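4.2 Wrist Play and the Care of the Needle Driver

Most reports on automated suturing say little about how the instrument was looked after between trials. We think this is a mistake, and a convenient one. A needle driver with a worn wrist will still close on a thread, and a good controller can hide the wear for a long time. The numbers then describe the controller and the wear together, with no way to pull them apart.

Our cell used a Murita arm with a Rendard needle driver. The maker's service sheet calls for a wrist check every 500 closures. We did not trust that figure, which comes with no test data, and checked every 105 instead. At each check, Nurhan Kurtuluş locked the arm, pushed the jaw sideways against a dial gauge, and wrote down the play at the tip. The pivot screw was backed out, cleaned and set again only when the play had grown since the last entry. Cable tension was left alone unless the jaw failed to return to its zero mark — a step that earlier users of the Lynch protocol seem to have done by feel.

Figure 6 shows the driver at the incision with the suture thread in a loop. The links are stacked closely behind the jaw, and dried fluid in gaps of this kind was our main worry during cleaning. 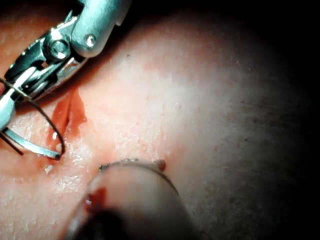 Does a tighter pivot screw give better stitches? Only up to a point, since past the set torque the wrist begins to stick and the controller overshoots when it breaks free.

We saw this overshoot in seven trials in January, all of them after the same service. The log blamed the Filon motion software. We doubt it. Backing the screw off by a quarter turn ended the fault with no change to the code, though a single repair on a single driver is thin evidence, and we would not build a rule on it.

The zero mark is a weaker point still. It was scribed by hand, and nearly all of our tension entries depend on it. The log was closed on 2023-04-07, before a second driver could be fitted and put through the same checks.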